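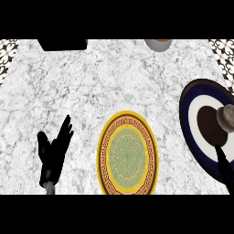 Can you visit the McIver stone yard at Udetport without buying anything? Visitors are welcome on Wednesday afternoons in April, and you only need to sign in at the gate and wear closed shoes.

2 shares

We went on the second open afternoon. The bus from Stirnari stops at the harbor, and the yard is a short walk uphill past the fish market. Parking is on the street and fills up early. The office lends out hard hats but had run out of small sizes, so a few families had to wait for the next group.

The tour starts outside, where the blocks come in by truck from the quarry at Ellik. Each one has a number painted on the end. The one being unloaded when we got there was 472, and the guide used it to explain how the crew picks a cutting direction. Cut one way, the veins run long. Cut across, they turn into spots and short lines. Customers often choose from a small sample and are surprised when the full piece looks different, so the yard now asks them to come in and sign off on the slab itself.

The saw shed was the loudest part. Ear plugs are in a box by the door. A large block can stay on the saw all day, and the water that cools the blade drains into settling tanks behind the shed. The sludge used to go to the landfill. A brick works takes most of it now.

Polishing is done in the next building. The line has seven heads, each finer than the one before, and one worker at the end checks the surface under a low lamp. I would have liked more time there. The group behind us was already coming in.

The last stop is the offcut room, which is open to the public. Pieces are sold by weight. Most are too narrow for a counter but would do for a windowsill or a pastry board. They don't deliver offcuts, and they don't cut them down for you on open days. Bring a blanket if you plan to put one in your trunk.

The whole visit took nearly two hours, including the wait for hats. Coffee was free, and the restroom is in the office building only. The last bus back to Stirnari leaves at 5:40 p.m. from the opposite side of the harbor road.

7 comments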